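Can a robot arm swap parts in old desktops yet?

4 min read
Print | E-mail

Posted by stoltness in Home & Shop Automation

I run the bench at a small refurbishing shop. Most of what comes in is office desktops from leases. The work per machine is always the same: open the case, blow out dust, pull the memory, replace the coin cell on the board, reseat the fan leads, close up, boot test. It is dull work and I have trouble keeping people on it past May, when the students leave.

I have read claims that arms with a simple two-finger gripper can now do this kind of job from demonstrations, without anyone writing a program for each model of case. Is that true at a level where a shop could rely on it? I don't need speed. I would be happy with an arm that ran overnight and left the odd failures on a shelf for me. What I can't accept is bent pins in a CPU socket.

Yasuo Katayama

Partly. I did fixture and cell design for a contract assembler for years and have spent the last two on teardown trials, so I will go step by step through your list.

Memory. Removal is the easiest thing you named. Latches are large, they open the same way on nearly every board, and a missed latch can be tried again. Insertion is harder. The module has to be square to the slot before you push, and the push is considerable. Position control alone will either stop short or flex the board. You need force sensing at the wrist, or a compliant mount, and a rule that ends the attempt when the load rises before the expected depth.

Coin cell. Feasible, but plain parallel fingers are the wrong tool. The cell sits low in its holder and there is little to grip. We used a hooked tip to work the clip and a small suction cup to lift.
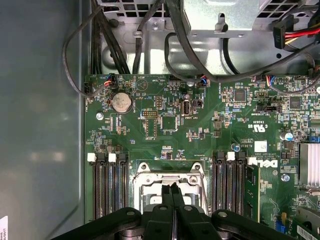 Fan leads and front-panel plugs are where most of our trials failed. A cable does not stay where the last machine had it. The arm has to move it aside, keep it aside, and then find a connector that is smaller than the fingertip and boxed in by other connectors. A person does this by feel with two hands. One arm has no second hand to hold the slack. If you leave the fan leads plugged in and only clean around them, the overall task becomes much more realistic.

On your socket question: leave the load plate closed for the whole job and mark the area over it as a no-go volume below a set height. The arm may pass above it. It should never descend there. I would not let any current system open a socket without a person standing at the bench.

My estimate for your shop is that memory removal could run unattended now, on case models you have already tested. The rest needs a person nearby. Sort the intake so that you run 100 of one model in a row before changing over. Mixed pallets will cost you more in recovery time than you save.

ondieki_bench

Agree with most of the above except the sorting advice. We can't sort, our intake is whatever arrives. What helped us was doing the case opening and cable tie-back by hand, then passing the open chassis to the arm in a tray with hard stops on 2 sides. Location error dropped enough that we stopped retraining for each model. Opening a case takes a person under a minute anyway.

Also check your lighting. Bare metal brackets throw glare, and the camera loses the edges of things. A diffuser over the tray is cheap.

skeltley

No. Hire another student. For 1,000 machines a year the arm will never pay for itself, and you will spend your evenings on calibration.

Comments

barkside: What did you use for ESD on the fingertips? Ours came with plain rubber pads and I don't trust them near a board.

Yasuo Katayama: Dissipative pads, bonded to the finger and grounded through the wrist. Measure them again after any cleaning with solvent.

stoltness: Thanks, this is what I needed. I'll try memory removal on one model and keep the fan leads off the list. Volume here is well above skeltley's number.

skeltley: Then post your failure rate when you have it.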